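Break Area and Terrace Clean-Up: Progress Report to the Vestergaard Fund
March 28, 2020

The grant of 2090 was awarded for the upkeep of the shared break area and the terrace at Pralell House. This report covers the first half of the grant period. The second half runs to the end of May.

Spending to date is 1581. The largest item was seating and tables for the terrace side, followed by sorting bins for the kitchen and a delivery of plant feed and potting soil from Pokon. The balance is held for the repair of the kitchen shelving and for replacement bin liners. Receipts are attached in the order in which they were paid.

Clearing of tables was the main problem named in our application. Drinks and snack wrappers were left out after breaks, and the cleaning contract with Cutus covers floors and sinks only. We now do a table round at the end of each afternoon. Bottles that still have their caps on are set aside and checked before they go into recycling, and full ones are returned to the kitchen. Wrappers go into general waste. Dishes go back to the rack by the sink.
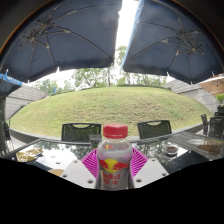
Facilities and Shared Spaces Team

The glass tabletop shows every mark, and it takes more work than we allowed for. Small spots stay on the surface if it is only wiped with a dry cloth. We have changed to a damp cloth followed by a dry one. A plastic Red Bull bottle, a crumpled gold and yellow wrapper and a glass dish are a fair sample of what has to be lifted off before the surface can be cleaned.

We have held 53 table rounds so far. Tsung-han Mok keeps the round sheet and reports that nearly 12 minutes are needed for the whole area, including the chairs. The estimate in the application was shorter. We are not asking for more money to cover the difference, but the target of two rounds a day will not be met and we would like to reduce it to one.

Two items are behind schedule. The shelving repair was put off when the first quote came in too high, and a second quote has been requested. The signs for the bins were printed with the wrong text for plastics and have been sent back. Until the new ones arrive we are using handwritten labels.

Work planned for the remaining period:
Complete the shelving repair.
Put up the corrected bin signs.
Repot the terrace plants.
Send the final accounts and the round sheet in May.

Questions about the figures should be sent to Tsung-han Mok.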